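Robots & Automation > Visits, Demos and Open Days

Worth taking kids to a robot lab open day? And what should we look at?

Posted by gravelpit_mom

Hi all! The Koltska lab is doing its spring open day in March and I've been talked into driving four kids there (ages 6, 8, 8 and 11). The flyer says "live manipulation demos" and "meet the researchers" and then a map, and that's all we get. I've never been to one of these. I picture either a big orange car-factory arm behind a fence or a bunch of posters, and I can't tell which.

What I'd like to know is whether there's stuff for the younger ones to see, how long to plan for, and whether it's okay to ask basic questions. The 11-year-old wants to know if the robots "decide things" or if somebody is steering. I couldn't tell her. We're 40 minutes away so I'd rather not get there and find we've seen it all in ten minutes. Thanks!

Tươi Dương
Member, 166 posts

Go go go! I went to the Koltska one last spring with my nephew (he was seven) and we stayed close to three hours, and I was the one who had to be dragged out.

First, set your expectations on size. These are table demos. The arms are about as long as a grown-up's arm and they move slowly, and the jobs look tiny if you're thinking of car factories -- push a block, pick up a cup, fold a towel badly. My nephew was let down for maybe two minutes. Then he saw an arm miss a cup, back off, and come in again from the other side, and he was hooked. He was whispering "come on, come on" at it.

Get there when the doors open. By 11 in the morning there were so many people around the Hetix table (that was the towel one) that the little kids couldn't see over anybody. They handed in 910 visitor stickers at the front desk the year I went, according to the lady who gave me mine, and it isn't a big building. Small kids, early slot, trust me.

Basic questions are totally fine! The students running the tables love them. Mine that got the best answers:

What's the hardest thing you've tried to get it to do?
What does it do when somebody moves the object while it's working?
Can you show us one it usually gets wrong?

That last one is gold. They all grin and they all have one.

For your 11-year-old: it depends on the table, so have her ask at each one. Last spring some of the arms were being steered by a student with a controller, and some were running on their own from a trained program, and a couple switched between the two. She could keep a little tally. The students will tell her straight out which is which, and a few will explain how the steering part is used to teach the other part. The girl at the Prokis table told us they had 2,581 recorded tries for one single task, and my nephew said that was more than he'd practiced piano in his life.

My favorite by a mile was the block pushing. It has no hand at all, only one finger, and a person asks for something in plain words, like "put the blocks in a line" or "move the heart next to the star," and the arm nudges things around until it gets there. You'd think pushing would be easier than grabbing. Try it at home before you go! Give each kid a pencil, stand it on its end, and have them shove a few wooden blocks into a row using only the tip. The blocks spin, they bump the one you already fixed, and round ones wander off.
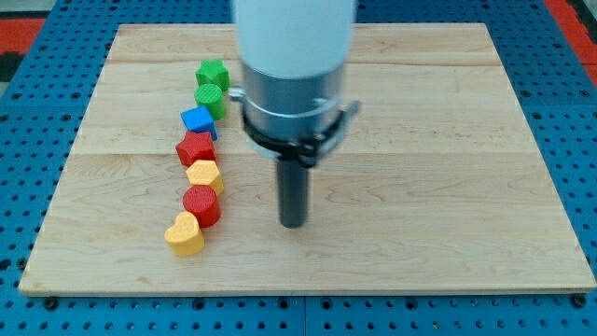

Once your kids have had a go with the pencils they'll watch the real thing completely differently. Mine started calling out which side the finger should come in from, and he got a couple right before it moved, and he has been unbearable ever since. Ask if they take requests from the crowd. Ours did, toward the end of each run, and a kid asking for "a smiley face" got the biggest cheer of the morning.

Practical bits: snacks aren't allowed in the demo rooms, there's a bench in the hall, and the parking lot behind the building fills up last. Two hours is about right with a 6-year-old. Have a wonderful time and please come back and tell us what the towel robot is up to!

bolt_and_washer
Member, 1,948 posts

Agree with the above mostly. I'd skip the talks with kids under ten, they run long and it's slides. The Farahani room upstairs had walking robots when I was there, which the 8-year-olds will like more than blocks, but they only run them on the hour so check the board by the door. Also some of the machines have a loud alarm when they stop. If any of yours are bothered by noise bring ear protection.

nine_volt

went once, it was ok. free pens

gravelpit_mom

Thank you so much, this is way more than I hoped for! Pencil challenge happened at the kitchen table tonight and the 6-year-old beat everybody. We're aiming for doors open, and the tally sheet is already drawn up with a column for "not sure." I'll ask about the towels.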